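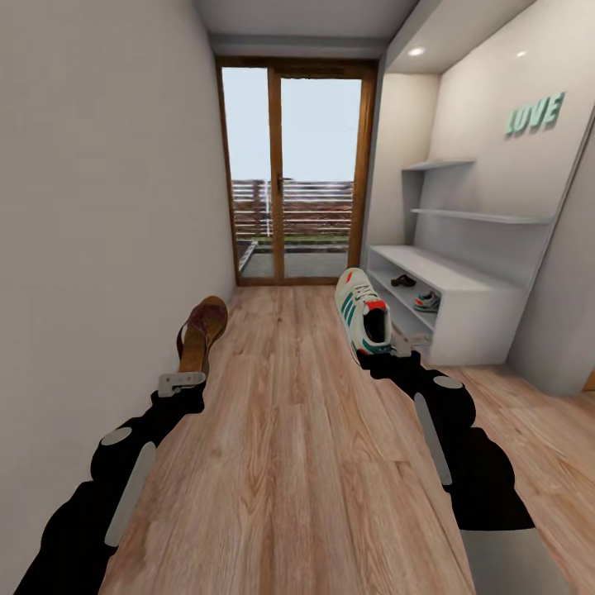 Pamness Talk Feedback Set

Feedback notes and self-ratings from people practicing short talks in front of a small group. Collected by Bianka Győri and Agustina Medina over one season of evening practice sessions in Grulholm.

Contents

talks.csv has one row per talk, 117 rows. Columns: talk_id, speaker_id, topic, length_sec, nerves_before, nerves_after.
notes.csv holds the written comments from listeners, joined on talk_id.
topics.txt is the list of prompts speakers could pick from.

There are 33 speakers. Most gave more than one talk, a few gave only one and did not come back. Nerves are self-rated from 1 (calm) to 5 (very nervous). A blank means the speaker skipped the question. Please don't read it as zero.

Listener comments

Comments were handwritten on cards, then typed up by Agustina. Spelling was left alone. Names were replaced with speaker_id. Anything longer than 200 words was cut and ends in [cut].

Known problems

Speakers 8 and 19 may be the same person.
length_sec includes applause in the August talks.
The prompt "a time I got lost" was picked far more often than the others.
Nobody was scored by a trained coach, so the set is a poor fit for grading speaking skill.

Changes in version 2

Removed duplicate rows. Renamed the column fear to nerves_before. The Manalo loader needs the new name, and old scripts will fail on it.

Use

Free for teaching and research. Speakers agreed to sharing in this form only, so don't try to identify them.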